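Omby Short-Pile Table Cover, Dark Teal
Item 1031

Home > Table and Serving > Table Covers > Short Pile

Overview

The Omby is a carpet-style table cover for tea tables, buffet tables and waiting-room side tables. It has a short, fuzzy pile on the upper face and a flat woven back. The pile deadens the sound of trays and metalware being set down and keeps light items such as paper goods from sliding when the table is bumped. It is supplied cut to length from a 233 cm wide roll and hemmed on all four sides before shipping.

The cover is intended for indoor use on flat tables. It is not a floor rug and should not be used as one. The back has no grip coating and will move on tile or polished wood.

Specifications

Item number: 1031
Color: dark teal
Pile: short, cut
Pile fiber: polyester
Backing: woven polyester and cotton
Total thickness: 9 mm
Roll width: 233 cm
Edge finish: folded hem, single stitched, thread matched to pile
Corners: square
Minimum order: one piece
Maximum length without a seam: see Ordering
Supplied: rolled, pile side in, in a paper sleeve

Sizing

Measure the table top in both directions and add the drop you want on each side. For serving tables where people stand close, a short drop is preferable. A long drop catches on knees and bags and pulls the setting with it. For a table that stands against a wall or screen, the back drop can be left out completely and the cover ordered flush on that side. State this on the order form, since the default is an equal drop all around.

Allow for shrinkage in length on the first wash. Width is stable. If the cover must fit a recessed top exactly, wash the piece once before trimming, and re-hem after trimming. A cut edge left open will shed pile.

Pile direction

The pile lies in one direction, along the length of the roll. Looking into the pile, the color reads darker; looking along it, lighter. Where two covers are used end to end, lay both with the pile running the same way or the join will show as a change in shade. An arrow is printed on the back near one hem. Pieces ordered together are cut in sequence and the arrows will agree. Pieces ordered at different times may come from different dye lots, and we cannot match them.

Fitting

Unroll the cover pile side down on a clean floor and leave it overnight. Roll memory comes out without ironing. Do not iron the pile. If a crease remains after a night, steam it from the back with the iron held clear of the fabric.

Place the cover on the table, square the front hem first, then smooth toward the back by hand. Brush the pile in the direction of the arrow. On glass tops, use a thin felt liner under the cover.

What to put on it

Trays with a raised rim sit well on the pile. Flat-bottomed stainless steel is the best match: it spreads its weight and leaves no lasting mark. Small-footed stands press into the pile and should be moved from time to time.

Paper cups can be stood on the cover when empty. Filled cups should stand in a tray. The pile gives slightly under a narrow base, and a full cup of tea is top-heavy. Stacks of cups are better laid down than stood up for the same reason.

Bread and baked goods should stay in their bag or on a tray. Crumbs work down into the pile and have to be vacuumed out. Sugar is worse, as it dissolves at the next spill and stiffens the fibers.
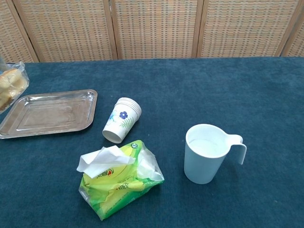
Hot pans and kettles must not be placed directly on the cover. The pile fiber softens under heat and the damage cannot be brushed out. Use a trivet or a folded cloth.

Care

Daily: brush or shake out. A lint roller removes paper dust from tissues and napkins.

Weekly: vacuum with the upholstery head at low suction, along the pile and then against it.

Spills: blot at once with a dry white cloth. Do not rub. Rinse with cool water and blot again. For tea and coffee, add a little mild dish soap to the rinse water. For grease, apply dry cornstarch, leave it for an hour, then vacuum.

Washing: machine wash cold, gentle cycle, no bleach. Line dry, pile side out. Do not tumble dry. Brush the pile while it is still damp.

Expect some shedding in the first 2 washes. Wash separately until it stops.

Used with

Birhane folding screen. Freestanding panel screen, sold separately. Commonly placed behind a serving table to hide a stock area or doorway. Leave a hand's width between table and screen so the cover hangs free at the back.

Tumine felt liner. Non-slip, cut to order. Recommended under the Omby on glass, lacquer and laminate.

Ordering

Orders are cut at the Nurkville workroom. Give the finished length and width, the drop on each side, and whether any side is to be flush. For tables longer than a single roll allows, contact the workroom before ordering. A seam can be placed at any point along the length and is usually set under the heaviest tray position, where it shows least.

Cut pieces are not returnable unless the fault is ours. A cutting of the material can be mailed on request. Shade on screen varies, and we advise asking for the cutting if the cover has to match existing curtains or upholstery.

Questions on sizing and seams: Hagos Moges, Nurkville workroom.

Related items
Tumine felt liner, by length
Birhane folding screen
Replacement hem thread, dark teal
Pile brush, soft

Page revised 15 October 2026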